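去年就说要写这篇,一直拖。正好上周末又把它拿出来开了一局(从下午打到夜里,外卖都凉了),趁手感还热,赶紧写完发出来。

先交代一下,我说的是 Nemeo,Udumby 出的那个大盒子桌游,两到四人,题材是在一片群岛上抢航道。我买的是标准版,378 块,不含扩展。当时是在展会上看到的,Udumby 的摊位跟 Quartey 的挨着,Quartey 那边排队排到过道上,我嫌人多就拐过来坐下试了一局,试完脑子一热就付钱了。那天背着这个盒子走了一下午,肩膀疼了两天,所以第一条评价:真重,展会上别第一站就买它!!

开箱的感觉很好。盒盖压得很紧,往上提的时候有那种慢慢泄气的声音,我承认我来回开关了好几次。里面的说明书厚得有点吓人,不过字大、图多,第一遍看完大概用了一杯奶茶的时间。Udumby 以前的说明书我是骂过的,名词前后不统一,同一个东西第三页叫“补给”,到第九页变成“物资”,这次明显有人从头到尾校过了。唯一让我翻来翻去的是风向那一章,例子给得太少,我们第一局就理解错了,错着打完的,居然还挺好玩。

说说怎么玩。每个回合你从手里打一张航海牌,牌的上半部分决定你能走多远,下半部分决定你给对手留下什么。对,给对手留!我最喜欢的就是这个地方。你想一口气冲到远处的港口,就得打大牌,可是大牌的下半截往往特别肥,下家笑嘻嘻地就收走了。于是大家都开始抠抠搜搜地打小牌,抠到某个人忍不住为止。我们那桌忍不住的人永远是我。

风向是另一层。每过一轮转一次风,顺风的船多走一格,逆风的干瞪眼。听起来像纯运气,但风向牌有三张是明着摆出来的,你可以提前算。喜欢算的人会觉得这里很香,不喜欢算的人嘛……就像我,走到哪儿算哪儿,最后名次也没有特别难看(倒数第二!)。

盒子上写一局 90 分钟,我只能说那是四个老手、谁也不上厕所的 90 分钟。我们头一局打了整个晚上,后来熟了会快很多,但是四人局里只要有一个爱琢磨的,其他三个就可以去刷手机了。我个人觉得三个人最舒服,航道够挤,等得也不久。

两人局要单独说。规则书给了一个两人变体,拿掉外圈的岛,再加一条中立船队,每轮按表移动。中立船队我不喜欢,要查表,要挪一堆小船,挪完了发现跟谁都没关系。后来我们自己把它删了,就光秃秃两个人对着打,反而紧张得多,每一步都在盯着对面。当然这样一来平衡肯定没那么讲究,先手占便宜,我们的办法是输的人下一局先走,土是土了点,管用。

配件。木头小船手感很好,边角圆圆的,抓在手里一把哗啦哗啦的。卡牌偏薄,我洗了几次就开始心疼,后来老老实实套了牌套,套完以后塞不回原来的格子,又把内衬扔了,用自封袋装。图板是四折的,折痕那里会微微翘起来,我拿两本书压了一晚上,好了一些。颜色有点问题,深蓝和墨绿的船在晚上灯光下真的分不清,我跟下家有一次互相挪了对方的船,挪了两轮才发现,然后笑了五分钟,然后吵了五分钟。

还有一个东西差点忘了,收纳盒。Lusetti 给这款游戏做了一套第三方的收纳,我是在网上看到好多人推荐才下的单,等了好久才到。说实话做得比官方内衬强太多,每个玩家一个小抽盒,开局直接一人发一个,省掉了分零件的那段时间。缺点是装进去以后盒盖会高出来一截,竖着放书架会自己张嘴,横着放又占地方。我现在是拿根橡皮筋箍着,丑,但是稳。
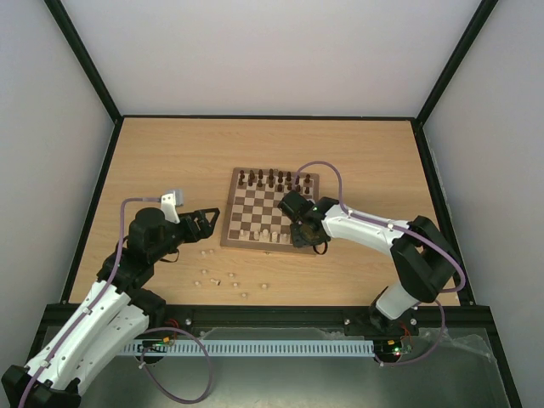
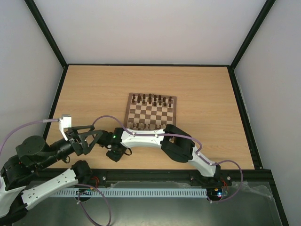
再说开局摆放,我觉得这是 Nemeo 最劝退新人的地方。岛要按编号拼,港口标记要洗混了再扣,补给按人数分堆,风向牌抽三张翻开,船还得按座次放到起始海域,我第一次自己在家摆,摆完已经不想玩了。像国际象棋那样就很省心,深色棋子在一边排成两排,浅色棋子在另一边,位置都是固定的,摆过几次闭着眼都能摆。Nemeo 每局的图都不一样,想背也背不下来,只能指望有人愿意提前到。我现在的做法是约人的时候故意把时间报晚一点,自己先把岛拼好,朋友进门的时候看到满满一桌子,哇一声,那个瞬间还挺值的。

扩展我也顺便打听了。Udumby 说会出一个加风暴和新船长的小盒,价钱没公布,我看了看论坛上试玩过的人写的东西,风暴那块评价两极,有人说终于刺激了,有人说辛辛苦苦经营一晚上被一张牌掀了。我猜我会是后面那种人,但是新船长我想要啊,尤其是那个能逆风走的!先观望,大概率观望两天就买了。

哦对,有人在上一篇下面问我适不适合带爸妈玩。我试过,我爸看到说明书的厚度就去浇花了,我妈坚持到了第二轮,她觉得小船很可爱,拿走一只放在电视柜上,到现在都没还。所以如果家里人平时只打扑克,我会建议先从小一点的盒子开始,Quartey 那几款十来分钟一局的就挺合适,规则一张纸,输了马上能再来。

那 378 值不值呢?我买回来开过很多次了,平摊下来比看电影便宜。如果你固定有三个人的局,大家不怕开头那一段学习,我觉得可以放心买。如果主要是两个人玩,最好先找家桌游店试一局再说,别只看网上的图(图里的船颜色分得可清楚了,哼)。牌套记得一起下单,省一次运费。

下一篇想写展会上试的另外几款,照片还没整理完,乱七八糟一堆。有想先看哪个的在下面留言吧,我这周都在家。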